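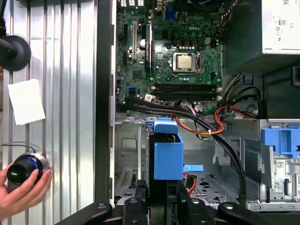 How long does a student team need to get a robot arm to take a drive caddy out of a desktop PC? At the Rorwood robotics club the answer was one term to do it badly and a second to do it repeatably.

1/ Thread on the disassembly project, because people keep asking for the numbers. The task: PC on its side, panel off, arm takes out the blue hard drive caddy and puts it down outside the case. Cables stay where they are.

2/ Training set is 1,765 demonstrations. The target was 3,000. We stopped when the exam timetable came out in May.

3/ Start poses vary between demonstrations. The chassis does not. We use one model of Dell tower, so do not read any of this as a general result for PCs.

4/ Control software is Sikar, written by last year's group. It logs joint positions, gripper opening and the wrist camera against one clock. Early on the clocks were separate and drifted, and those logs were thrown away.

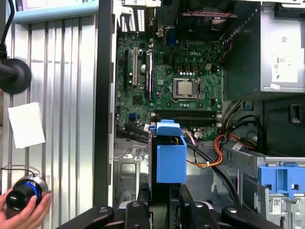

Canan Kahraman replied asking why we don't unplug the SATA cables first, as any repair shop would.

5/ Fair question. Unplugging is a separate task with its own scoring. A connector needs a squeeze and a straight pull, and our fingers are too wide for the gap beside the drive cage. The Polat fingertips are narrower but flex under load. Parked until October.

6/ Failures fall into two groups. Either the fingers close on a cable as well as the plastic, or they close on the plastic at an angle and the caddy binds on the way out. The second is worse. Motor current climbs and the whole case starts to slide.

7/ The current limit now trips before the case moves. Crude, but it saved a set of fingertips.

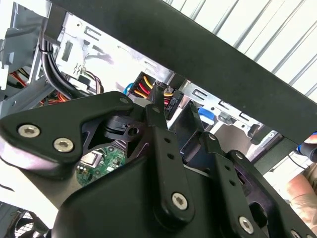 Aslı Çınar says a wrist camera alone will never see enough past the fingers, and that we should have put a fixed one overhead from the start.

8/ Partly agree. Once the gripper is down in the case the fingers hide a lot of what matters. A fixed camera has the opposite trouble, with the arm in the way during the approach. We want to test both together. It doubles the storage.

9/ Clitix, our scoring script, marks each attempt out of 5. A clean lift with no cable contact gets full marks. Touching the motherboard costs 2. Touching the processor socket scores zero.
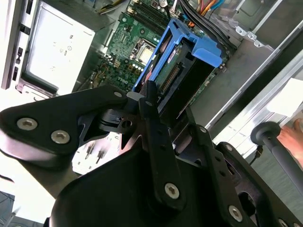
10/ Scoring is strict about the last few millimetres before contact, so that stretch is done at reduced speed. New members always want to speed it up. Leave it alone until your approach angle is consistent.

11/ Next job is the write-up, then a second chassis. If your school has old towers of a different make, message me. Missing drives are fine, missing caddies are not.

We use cookies to improve your experience. By continuing to browse you accept our cookie policy. Accept all | Manage settings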